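4.2 Voucher use after the draw

We followed the spa and beauty vouchers given away by blogs on the Omach network and asked winners what they had done with them. All of the vouchers were issued by Enex and could be spent at any Kekana salon or at one of the independent day spas on the Enex list. The list was last checked on 19 August 2022.

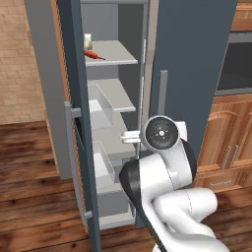
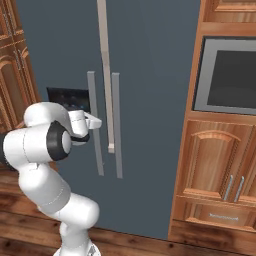
Figure 4. Computer-rendered views: tall unit with both doors open (first); white robotic arm reaching towards a tall unit (second).

The sample holds 485 draws in which the blogger named a winner. In 61 of these the winner never replied to the first email and the prize was drawn again. We kept the second winner and dropped the first, as the blogs did. Birthday draws were treated in the same way as all others, although their entry periods were often shorter.

Of the winners we wrote to, 177 filled in the form in full. Most had booked a single treatment and paid any difference themselves. Massage was the most common choice, followed by pedicures and facials. Haircuts came lower than we expected from the entry comments, where they were mentioned often. Several winners said that their usual hairdresser was not on the list and that they did not want to try a new one for the sake of a voucher.

Giving the voucher away was also common. Winners passed it to a mother, a sister or a friend with a birthday coming up, and a few had entered with that person in mind. We coded these as used if the winner knew that a booking had been made — otherwise they were coded as unknown.

Unused vouchers fell into two groups. Some winners lived too far from a listed salon, and a round trip of up to 11 hours was reported by one respondent on the Flekari islands. Others had put the voucher in a drawer and still meant to book. We did not treat the second group as lost, as the vouchers carried no expiry date during the study.

Replies did not differ much between large and small blogs. The form did not ask whether winners had gone on reading the blog, so we can say nothing on that point. Prize value is dealt with in Section 4.3.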